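4.2 Where the small things end up

It took us a while to see that the households we visited in Barden were telling us about tables far more than about cupboards. We had gone in with a tidy set of questions on storage, and people were very kind about answering them, but sooner or later the talk drifted back to the table and whatever had come to rest on it that day. Of the 146 people who kept a diary for us in May, 33 wrote about a table on the very first page, before we had asked for anything of the sort.

Yetunde Odukoya, who read the diaries alongside me, took to calling these things "resting items" - a button, a spare key, a little tub kept for pins - and the name stuck. A resting item has no proper home yet, and its owner is in no hurry to find one. One retired baker in Skanora wrote warmly, over 2 full pages, of a dish that had sat by her elbow through most of a winter, and she seemed rather fond of it by the end.

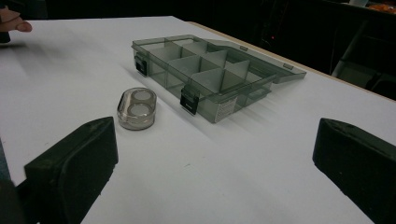 Figure 3. A small clear plastic container on a white tabletop.

We were also struck by how gently people spoke of clearing up. Very few described it as a chore. They talked of "giving the table back" before supper, and several said they would leave one thing out on purpose, so that the room still felt lived in. Balogun's earlier work on hallways found much the same fondness, and we return to it in Section 5.

Related items
Hallways and the habit of putting down
Drawers in shared homes: notes from Grirkanside

Reader comments
Tharindu Gazi: Lovely section. My mother's table was exactly like this, God bless her!
Visitación Escobar: Will the diary prompts be shared? I'd love to try them with my students.

Contact the editors | Copyright the authors | Back to top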